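4.2 Placement Controller and Release Logic

The placement stage begins when the grasp monitor reports a stable hold and ends when the arm has returned to its waiting posture. In the earlier version of the Ustside stack, this stage was a single scripted motion. The planner computed one path from the lift point to a fixed drop point above the container, and the gripper opened when the path was complete. The script performed well as long as the container stayed where the operator had left it. When the container was shifted between trials, the script continued to aim for the old location, and most of the placement errors recorded during the June trials came from this cause.

The present version divides the stage into two parts, which we call transit and descent. During transit, the arm follows a path produced by the Zulach planner at a safe height above the table. During descent, control passes to a local loop that corrects the hand position using the current estimate of the container opening. The handoff takes place once the held object is within 19 cm of the estimated center of the opening, measured in the plane of the table. The two parts share one joint state buffer, so the change of controller does not require the arm to stop.

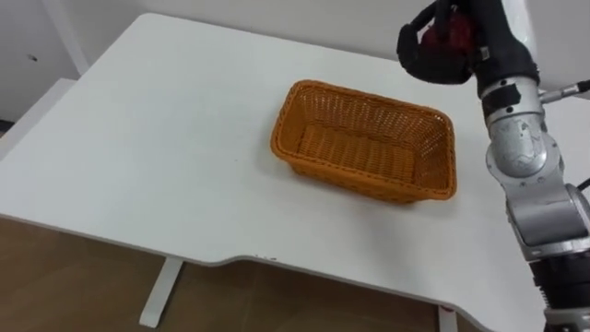
Figure 6. Placement workspace with the open basket on the table and a red object held in the gripper.

The container estimate is computed from the head camera alone. A color and edge model first proposes a region for the rim, and a closed outline is then fitted to that region. The fitted outline is projected onto a plane at the known rim height, which yields the center, the heading of the long side, and the usable width of the opening. We considered a learned pose estimator for this step and tested one during development. It gave similar results on containers it had been trained on and weaker results on new ones, and it was removed from the stack before the trials reported in Section 5.

Occlusion by the arm is the main difficulty for this method. As the hand moves over the container, the wrist and the fingers cover a growing part of the rim, and the fitted outline tends to shrink toward the part that is still in view. The filter therefore assigns a weight to each new estimate according to the fraction of the rim that supports it. The arm model is rendered into the camera view at each step, and rim points that fall behind the rendered arm are marked as hidden. Hidden points are neither counted as evidence for the outline nor counted against it. If less than 73 percent of the rim is supported, the estimate is held at its last accepted value and only the hand pose continues to be updated.

Holding the estimate assumes that the container remains still for the rest of the descent. This assumption can fail if the arm touches the container. The controller checks for contact by comparing measured joint torque with the value predicted by the Aitken dynamics model. A difference above the threshold on any joint stops the descent, raises the hand, and clears the stored estimate. The system then waits for a new view of the full rim before trying again. No more than two retries are allowed. After the second, the object is returned to the pickup area and the trial is logged as a failed placement.

Release is governed by three conditions, all of which must be true in the same control cycle. The lowest point of the held object must be below the release height, the projected outline of the object must lie inside the usable opening, and the hand speed must be below the set limit. The projected outline is taken from the grasp record created at pickup and is not measured again. Slip inside the hand between pickup and release is therefore not visible to this check, and smooth objects were affected by it more often than others. Section 6 returns to this limitation.

All thresholds in this section were set with the Getow replay tool, which feeds recorded camera and joint data through the controller without moving the arm. The recordings used for tuning were kept apart from those used for evaluation. Thresholds were fixed before the first evaluation trial and were not changed afterward.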